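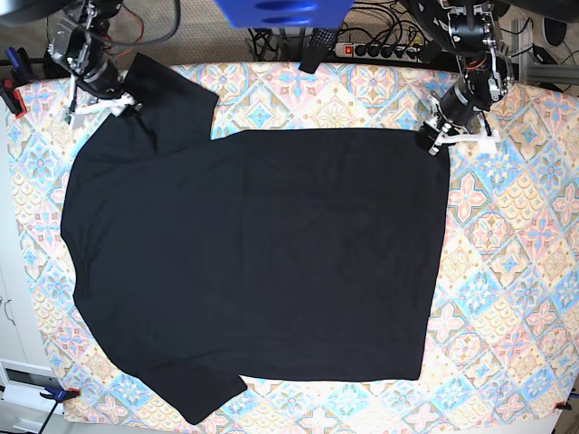 A black T-shirt in the grippers of the two-armed kit that Delon rents to small laundries.

The sales pitch took eleven minutes and used the word "effortless" four times. I know because I had promised my editor I would keep an open mind, and counting was how I kept myself from interrupting.

Delon sells, or more exactly rents, a tabletop folding kit called the Provier. For a monthly fee you get a pair of arms, a laptop with the software on it, two days of setup and a phone number that is answered on weekdays. The customers it has in mind are small laundries, hotel basements and uniform services, the kind of places where somebody stands at a table all afternoon turning shirts into squares. The brochure says the kit "learns your fold." I wanted to see what that meant at a shop that was paying for it.

Agnes Purves runs the laundry side of Matheson, a linen and workwear business in Cernness, and she had agreed to a trial through the winter. By January she had stopped talking about it at staff meetings. "It works," she told me, in the tone people use about a relative's new boyfriend. "You should come when it's doing black shirts. It's better at those, or it's worse. I forget what they decided."

I came on a Tuesday, early, and stayed until the shop closed. Wiremu Tamihana, Delon's field engineer, was there too. I had asked for a day without anyone from the company present and was told that this was not how press visits were done.

With him watching, the Provier folded 72 T-shirts in the time I was there. It was offered more than that. The ones it gave up on went into a bin to be done by hand, and Delon does not count them against the machine. In the brochure they are "deferred items." Archie Galbraith, who has folded at Matheson for most of his working life, calls them his.

To be fair to the thing, when a fold goes well it is pleasant to watch. The shirt lies flat, a gripper takes hold at the sleeve, the other takes the hem, the fabric between them comes up taut and over it goes. The result is a decent fold. Archie's is tighter, and he doesn't need the shirt laid out for him first.

That last part deserves more attention than the brochure gives it. Every garment I saw folded had been spread on the table by a person. Tamihana says a version that starts from a crumpled heap is being tested, and he may well be right, but it isn't what Purves is renting. Ask how many seconds the spreading takes. Then ask whether those seconds are in the figure on page one. When I asked, I got a long answer about workflow.

The table itself also matters more than I expected. Matheson has spent weeks fiddling with its surface. A bare top let the shirts slide, according to Purves, so now there is a cloth clamped over it, and if the cloth shifts, somebody has to stop and pull it straight. None of this is difficult. It is simply work, and it falls to people whose hours were supposed to be going elsewhere.

Ruaridh Leckie, who keeps Matheson's books, had the numbers ready. Over its best week the kit managed 123 shirts on its busiest day, which he reckons is nearly a morning's output for one person. He has not yet found the saving. He has found a larger electric bill and a line for replacement gripper pads.

Tamihana's reply is that everyone is looking at it too early. The software is updated monthly, towels are coming, and customers who sign now keep the current rate. Perhaps so. I have heard that argument about a great many machines, and I notice it is always the customer who pays for the waiting.

Should you rent one? If you handle a single kind of garment in large numbers, have a spare corner and employ someone who likes tinkering, ask for the trial, and insist on feeding it your own laundry. Bring the old shirts with the stretched necks. Keep your own tally of what lands in the bin.

Shona Hepburn, who works the counter, was cashing up when I left. Matheson has until spring to decide whether to keep the kit, and she said the matter hadn't come up lately. Archie was on the last of the deferred items.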